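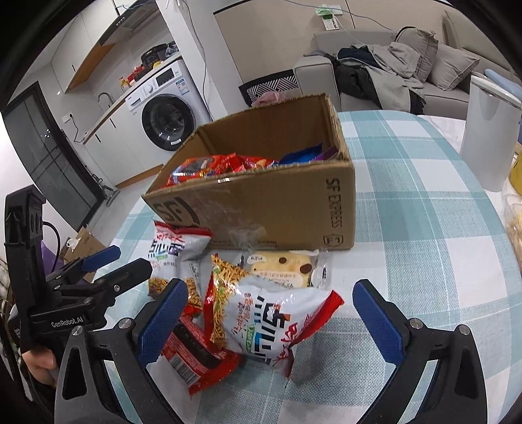 Preguntas frecuentes sobre la norma de grabación con pinza manual

Proyecto Somboon. Última revisión: 2021-09-14

¿A quién se aplica esta norma?

A todas las personas que graban tareas domésticas con pinza manual para Somboon, tanto en su casa como en una vivienda cedida. También a quienes revisan los episodios en Janedside.

¿Cuánto dura un episodio?

Un máximo de 30 segundos. Si la tarea necesita más tiempo se divide en dos episodios y se anota en la hoja de sesión.

¿Cuántos episodios se entregan por sesión?

200 como máximo. Pasada esa cifra la mano se cansa y los cierres de la pinza salen peor. Hay que parar diez minutos cada hora, aunque falte poco para terminar.

¿Tengo que ordenar la habitación antes de empezar?

No. Se retiran documentos con nombre y dirección, fotos familiares, medicamentos y pantallas encendidas. El resto de la casa se queda como esté. Las etiquetas de envío se tapan o se arrancan de la caja; el logotipo del transportista puede quedar a la vista.

¿Qué objetos valen para las tareas de recoger y guardar?

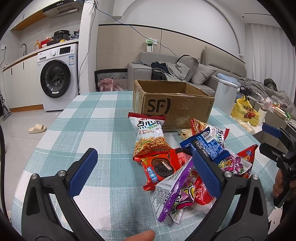 Los envases flexibles pequeños son el grupo que más errores de agarre da en nuestras revisiones, y por eso la norma les dedica un apartado propio (el 6). Deben estar cerrados y enteros, y conviene mezclar tamaños y colores. Un montón de aperitivos envueltos uno a uno sobre un mantel de cuadros, con bolsas de fideos crujientes, un paquete de galletas y envoltorios que se solapan, cumple lo que pide el apartado. No separe los paquetes antes de grabar — el solapamiento forma parte de la tarea. La caja de destino se coloca en la misma mesa y abierta.

¿Cuánta fuerza hay que hacer al cerrar los dedos?

La justa para levantar el paquete. Si el contenido cruje, afloje. Un envase roto se sustituye y el episodio se marca como «dañado»; no se borra.

¿Se puede usar la otra mano para ayudar?

Con la mano desnuda, no. Si la tarea es bimanual se usan dos pinzas, una en cada mano, y las dos deben estar sincronizadas antes del primer episodio. Los dedos de quien graba pueden asomar en la imagen siempre que no toquen los objetos.

¿Qué hago con los cables?

Páselos por detrás del antebrazo. No deben rozar la mesa ni cruzarse entre las dos pinzas.

¿Cuándo se limpian las almohadillas?

Al empezar y al terminar la sesión, con un paño apenas humedecido en agua. Nada de alcohol. Las almohadillas se cambian a los 4000 cierres o antes si la textura se ve gastada. Los recambios se piden a Flanasel.

¿Puede haber otra persona en la habitación?

Sí, si ha firmado el consentimiento. La versión anterior a junio ya no es válida.

¿Quién decide si un episodio se rechaza?

La primera revisión la hace Uzma Qureshi. Si no está de acuerdo con el resultado, tiene seis días para pedir una segunda, que corresponde a Vichien Siriwan. La hoja de sesión debe ir adjunta a la solicitud.

¿Dónde se suben los archivos?

En Bakska, dentro de la carpeta de su sesión. No cambie los nombres de los archivos.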